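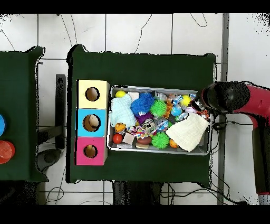 Section 4: Setting up a folding table and fitting the cloth

Before you open the Gunder table, choose the floor it will stand on. The four feet are made for hard, level surfaces such as tile, sealed concrete or short-pile carpet. Large tiles with dark seams between them, like the white ones under the green-draped table, make the job easier, as you can use the seams as guide lines when you square up a row. Keep each foot on the face of a tile and off the seam. A foot that rests on a seam can rock.

What you need

Gunder table, with legs folded
Four corner clips (in the bag marked 329)
Hunedlow cloth, size to match the table top
A soft, dry cloth for wiping the top

4.1 Opening the legs

1. Lay the table face down on a blanket or on its own carton.
2. Slide the red travel lock to OPEN.
3. Raise one pair of legs until the brace clicks on both sides.
4. Push the locking ring down over each brace joint.
5. Repeat for the other pair of legs.
6. With one person at each end, turn the table on its side and then onto its feet.

CAUTION: Keep fingers away from the brace joints while the legs are moving. Do not stand the table up by yourself.

NOTE: If a brace does not click, fold the leg pair flat and start again. Do not force it. A bent brace must be replaced (part 2656).

4.2 Leveling

1. Press down on each corner in turn.
2. If the table rocks, find the short leg and turn its foot counterclockwise until the rocking stops.
3. Tighten the lock nut by hand against the leg.

The feet adjust by half an inch. If that is not enough, move the table. Do not put cardboard or folded paper under a foot.

4.3 Fitting the cloth

1. Wipe the top and let it dry.
2. Unfold the cloth with the hem side down and the care label at one short end.
3. Center it by eye, then check that the drop is the same on both long sides.
4. At each corner, gather the spare cloth into one fold and press a clip over it from below.
5. Pull the long sides straight down to take out creases -- do not pull on the corners once the clips are on.

The cloth should stop at least one inch above the floor. If it touches, use the next size down or fold the hem under and pin it.

CAUTION: A cloth that reaches the floor is a trip hazard. Keep it clear of walkways and doors.

NOTE: Javo clips from the older tables fit the Gunder top. Ruggiero clips do not. They are too narrow for the edge and will split.

4.4 Loading

The top will carry 58 pounds spread evenly. Put heavy items over the legs and lighter ones toward the middle. Do not sit or kneel on the table, and do not slide loads across the cloth -- lift them.

4.5 Taking down

1. Clear the top and remove the clips.
2. Fold the cloth lengthwise twice, then roll it. Store it dry.
3. Turn the table face down, with two people.
4. Lift the locking rings, press the brace buttons and fold the legs in.
5. Slide the travel lock to CLOSED before you carry the table.

For spare feet and lock nuts, order kit 369. Washing instructions for the cloth are in Section 6.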